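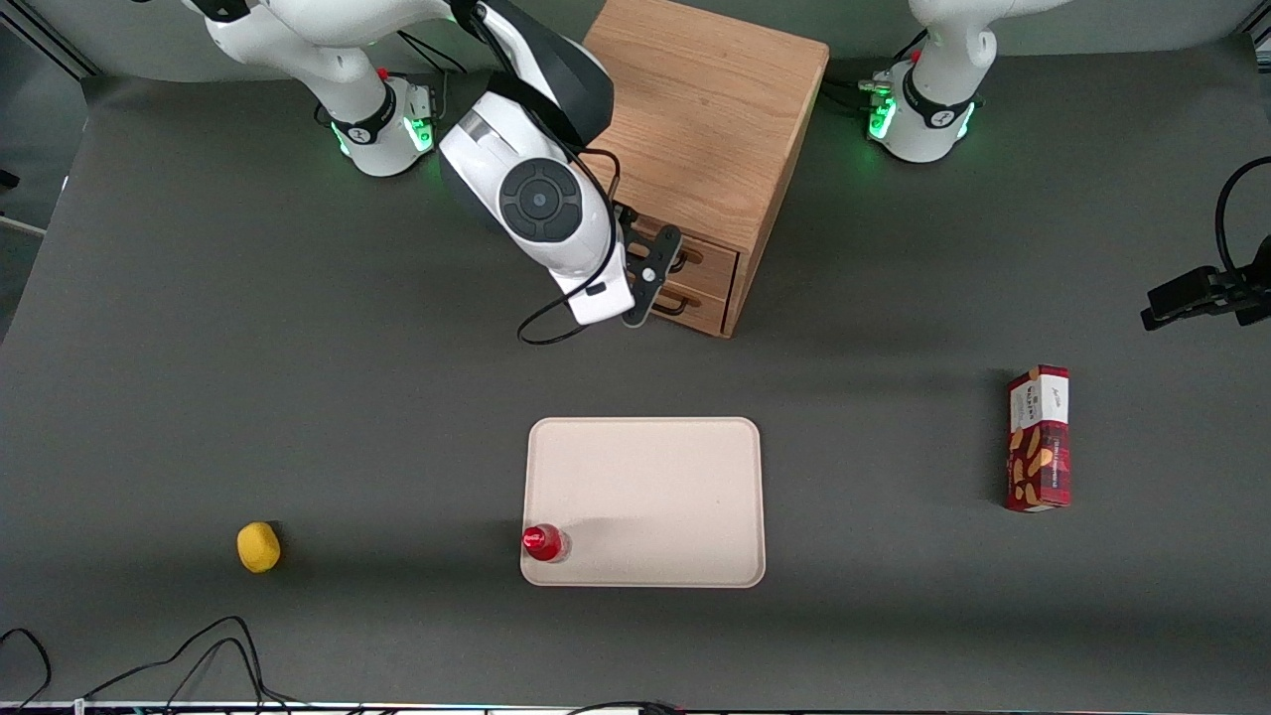
A wooden cabinet with small drawers, with a white robot arm at the upper one.

The Second Life of a School Blazer

Walter Benavides started to sell school uniforms from the back room of his mother's fabric store in Drunby. At that time a family came once, in the last week before school, and bought everything in one afternoon. Now most of them order from the kitchen table at ten in the evening, and the store must answer for sizes it never saw on a child.

"The parent measures over a sweater," Benavides told me. "Then the blazer comes back to us, and the child has nothing for Monday assembly."

His online shop, Flarora, sent out 1,005 blazers last season. The returns made him change the order page. Before, it asked for age. Now it asks for chest and sleeve, and for the height of the child without shoes. If two numbers do not agree with each other, the order waits until somebody from the shop calls the family.

The other change is the one I came to write about. Flarora buys back blazers which are outgrown, cleans them, and sells them again under the name Puditness. The work is done by King-fai Yeh, a tailor who made wedding suits for many years before he came to Drunby. He lets down the sleeves, replaces the lining where it is worn, and moves the school badge if the pocket has been torn.

Yeh is strict about what he accepts. A shiny elbow he can forgive. A burned collar goes back to the family with a polite note. Each blazer takes him up to two hours, and he will not do more than six in one day.

Not all schools like the idea. One principal worried that the older cloth would look different in the class photograph, for the mill had changed its navy blue. Yeh laid an old blazer and a new one by the window for her. She could see the difference, she said, but only in the morning light, and the photograph is taken after lunch.

Orders for the spring term open in January. Girls' sizes usually go first, and Benavides still has a long list of families who wait for a small one with long sleeves.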